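April 26, 2018
Packing with the grippers

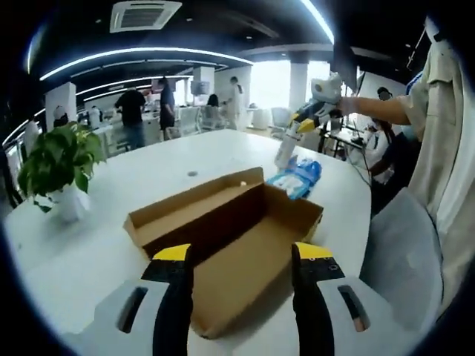

Bottle and box, at the white table.

I am writing this after dinner and my hand is still tired. It is a strange kind of tired, between the thumb and the wrist. In the old packing job at Godow it was always the back.

Today Hacer Coşkun changed the tables again. I am now at the white one with the plant, and she put me on boxes. You take the thing with the gripper, you bring it over the box, you open the fingers. With my own hands I would finish a box before I could think about it. With the gripper I must think about all of it – how high, how wide to open, when to let go. The bottle is the worst because it is round and smooth. The wipes are better, the pack is soft and the yellow tips go into it a little.

Hacer says I should not hurry. The machine will learn my hurry too, she says, and then the line in Ultmont will have it for years. I thought about this sentence on the bus.

At lunch Esi Atinga asked me what I will do when the learning is finished. She worked seven years in packing at Ultmont and she knows the people there. Four of them were moved to the new line to watch the arms, and two did not want it and left. The ones who stayed have less lifting, and also less talking, because now each one stands alone at a screen. One woman told Esi she misses the noise of the tape. I did not have a good answer for her question. I said maybe I will also be asked to watch.

I do not feel guilty, but I don't feel nothing. My mother packed fruit all her life and her shoulders are finished. If somebody had given her an arm from Pustness, she would have thanked them, and after that she would have asked who pays her.

The work here is clean and the light is good. The pay is three levels over Godow, and I can sit when I want. I wrote this to my brother and he wanted to know if I am an engineer now. I told him no, I am still putting things in boxes.

Tomorrow is more bottles. I must ask Hacer if I can try with the left hand.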